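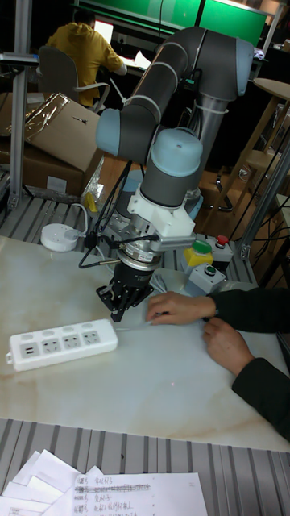

The Good Power Strip

Last updated: December 19, 2024

I had known Indira Lobo for 19 minutes when she accused me of stealing her power strip, and I should say right away that I did steal it, so I can't make this a story about injustice.

It was my first day at Giraldo. The office was on the second floor of a building in Stasarport that used to sell carpets, and it had outlets where a carpet salesman would want outlets, meaning two by the door and one behind the radiator. Everybody else had worked out their own arrangements years before. I'd been given a chair, a laptop and a long white table with a marble pattern on it (very grand, like eating lunch in a bank), and no way of plugging anything in. My battery was at nine percent. There was a power strip lying on the next table over with four sockets and a couple of USB ports, and not one thing was plugged into it. So I took it.

"That's mine," said a yellow hood.

She had her back to me. She always had her back to me, I found out, because she'd picked the one desk that faced the wall, and she wore that yellow jacket from November straight through to spring with the hood down if she was in a good mood and up if she wasn't. That day it was up.

"You weren't using it," I said.

"I was keeping it."

I gave it back. I plugged in by the door and sat on the floor all afternoon with people stepping over my legs, and at five she went home and left the power strip on the corner of my table. No note. The next morning it was back on hers. That was how we went on for weeks – it would be on my side by evening and on her side by morning, and neither of us said one word about it. I started coming in early to see if I could catch her at it. She started coming in earlier. By the end of the month we were both getting there before the heat came on, sitting in our coats and pretending to have deadlines.

Then one morning, with the radiator just starting to knock, I asked her what she was keeping it for.

She turned the chair all the way around, and it squeaked. "My brother and I had an apartment over on Kisov Street," she said. "One outlet that worked. One! We ran everything off this. Rice cooker, lamp, his awful keyboard, my phone, the fan in summer. You had to ask before you made toast." She shrugged, and the jacket rustled. "He moved to Vollasex and got a house with outlets in the hallway. In the hallway, what do you even do with them? He said throw it out. I thought, no, I'll have it at work."

"But you don't plug anything in."

"It did enough."

I didn't have an answer to that. I went and made us both coffee, which you had to do in the bathroom (the carpet people again), and when I got back she had pushed the strip to the exact place where her table ended and mine began. She'd run the cord along the floor to the outlet behind the radiator, and her laptop was plugged into the end socket.

"You get the two on the left," she said. "And the USB, but ask first."

"Ask first?"

"Before toast."

We shared it for two years. I can tell you which socket was loose and which one only liked the charger if you put it in upside down. We had a real fight over the second one from the left, and a fake fight over the same one that lasted much longer because it was so much more fun. When the company finally paid an electrician to come in, he charged 1,499 and put outlets all along the wall, and he looked at our strip with the cord taped across the floor and said we could get rid of that now. Indira put her hood up.

The boxes came last month. I knew she was leaving, she'd told me before she told anybody with a title, but it's different when there's cardboard leaning up against more cardboard behind your chair. She's a slow packer. She'd put a stapler in, take it out, read an old birthday card, eat some chips, and then set the bag on top of the box as if it was coming with her too. I kept offering to help, and she kept saying there was nothing to do, and it's true that there wasn't much. She went through 530 paper clips by hand because she was convinced some of them were hers.

Vollasex, by the way. The house with the hallway. Her brother has a baby and a spare room, and she'd found a job there with a window.

On her last afternoon I wrapped the cord around the power strip, nice and neat, and put it in the top box while she was down the hall. I thought that was pretty big of me. I even tucked the flap over it. She came back, hugged me so the zipper got me in the chin, and took the boxes down to the car in two trips, and I watched from the window until she'd pulled out.

Then I sat down to charge my phone and found it lying on my side of the table, cord still wrapped.

I've plugged in one thing so far, on the far right, in one of hers. I texted her first to ask.

She said it depended what I was making.

Contact | © 2024 All stories remain with their author | Back to top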